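Search this site Search Talks Notes Go

Collecting demonstrations for a two-arm tabletop policy
Speaker notes, long version
Melina Sfakianakis, with Nektarios Sotiropoulos and Pacita Agbayani

Slide 1. Title

Give names. Say that the questions come at the end, except for questions about units, which can interrupt.

Slide 2. What the talk covers

Data collection only. The training code is Lumturie's subject and she has the slot after lunch. I will go over the task set, the recording, the review pass, and what we would change before the next round. The project is called Derska internally. The logging tool is Hapeta. Both names will come up on the slides without further explanation.

Slide 3. The task set

Tabletop rearrangement with two arms. A plate, a mug, and a changing pair of food items. The instruction is one sentence, read out to the operator before recording starts. Typical wording: "Put the food on the plate and stand the mug up." The operator may use either arm for either object. We log which one was used and do not correct it.

Start states are drawn from a list, not left to the operator. Before we had the list, operators set objects down in the same comfortable spots and the mug was upright nearly every time. The list now includes mugs on their side with the handle in any direction, and objects close to the far edge.
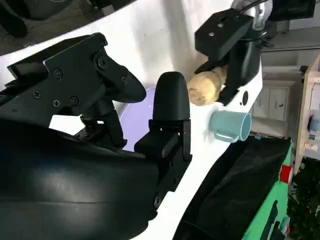
Slide 4. Cameras and streams

One head view and one view per wrist. All streams share a clock with the joint readings. Mention the offset check: tap a finger on the table, find the tap in each stream, compare. Prodromos Kouris wrote the script for this and it runs at the start of every block.

The wrist views are there for the last few inches of a grasp. They also pick up a great deal of the hardware and the room. We leave both in. Cropping was tried in August and the cropped set was harder to review, with no gain on the held-out tasks.

If asked: yes, the mount angle matters. If a bracket is refitted, the recordings after that get a new calibration tag, even if the change looks like nothing.

Slide 5. What counts as one example

Start: both grippers open and clear of the objects. End: objects released, both grippers clear again. Anything between those two points is one episode, including pauses and second attempts.

Second attempts stay in. A missed grasp followed by a recovery is marked "recovered" and kept. A missed grasp followed by a reset by hand is marked "void" and dropped.

Say this slowly, it is the point most often written down wrong.

Slide 6. Object choice

Objects are light and safe to drop. Shapes were picked to force different grasps. A mug offers a rim and a handle. A flat plate is hard to lift from the middle, so operators go for the rim or leave it in place. Lumpy items have no obvious grasp axis, and operators disagree with each other on them, so we want more examples of those than of the mug.

The head view is the one we use for labeling start states. The reviewer writes down which objects are present, rough position by quadrant, and mug orientation.

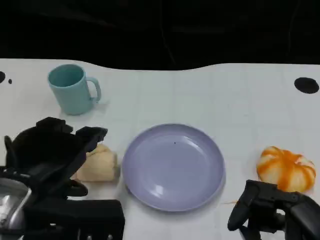
Position is by quadrant only. We tried a finer grid and two reviewers would place the same object in different cells often enough that the labels were useless. Quadrants held up. Items that straddle a line take the quadrant with the larger share, and if that is unclear the reviewer writes "center."

Orientation for the mug is upright, side, or inverted. For food items we record nothing.

Slide 7. Counts

Target for the round: 3,000 episodes. Recorded and kept: 2,989. The shortfall is from a block where the clock check failed and we did not have operator time left to repeat it.

Of the kept set, 1,090 are marked "recovered." That is higher than planned. Pacita has a chart by operator. Show it only if there is time, and say first that new operators account for most of the slope.

There were 52 distinct start states in the list.

Slide 8. Review pass

Every episode is watched once at double speed by someone who did not record it. Flags: wrong instruction, hand in view, dropped stream, object off table. Kotitz, our first review tool, let people skip ahead, and they did. Hapeta does not.

Slide 9. Changes for the next round

Longer start list, with more pairs of objects touching. Instruction sentences in more than one wording - at present the policy could ignore half of the sentence and lose very little. Shorter operator blocks. A second site, Jornska, once the clock script runs on their machines.

Slide 10. Questions

Have the chart and the flag table ready in the backup slides. Training questions go to Lumturie Stoyanova.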